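November, notebook, Paltgate bench

Spent most of the afternoon on the rules sheet for the desktop teardown cell, which has been "nearly done" for ages. I finally printed the draft and walked it through at the table with a tower on its side, and wow, you find things that way that you never find at a desk. Half of what I'd written assumed an arm is either running or stopped. There's a third state, holding still with something in its fingers, and that's the one people reach past.

Also went back over the Pruslow log. We have 153 pick attempts in there and I only trust 124 of them, so that's 29 where the fixture position wasn't written down before the start. My fault for the early ones. New column on the form, and no run counts without it.

The bench setup I worked against is the usual one — tower with the panel off, fixture plate to the left of it, gripper parked over the plate and the other arm behind the case. 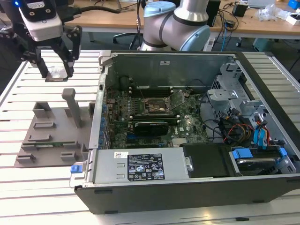

Rules as they stand tonight (draft, please scribble on it)

1. Hands stay outside the slats until both arms are in hold and the person at the pendant says "clear" out loud. A light on the gripper is not a "clear"! I keep seeing people treat it like one.

2. Power cord out of the wall before the side panel comes off. Check it again after lunch.

3. Fixture goes left of the tower, always. If you need it on the right, reteach the points and write it in the log.

4. Anything in the fingers gets put down before you change programs. Opening the gripper by hand only with the arm in hold.

5. Memory and cards: strap on, hold by the edges, into the plate and not onto the bare table.

6. Do not open a power supply. Ever. The cell doesn't do it and neither do we.

7. Loose cables get tucked before a run. The Awasthi gripper snagged one back in the spring and I lost a whole morning (bad words were said).

Still open: speed limit near the drive cage. Tosteo's sheet has 87 mm/s with a person in the room, which feels slow but I'd rather start there. Ticket 3243 is for the second stop button, still waiting on the part.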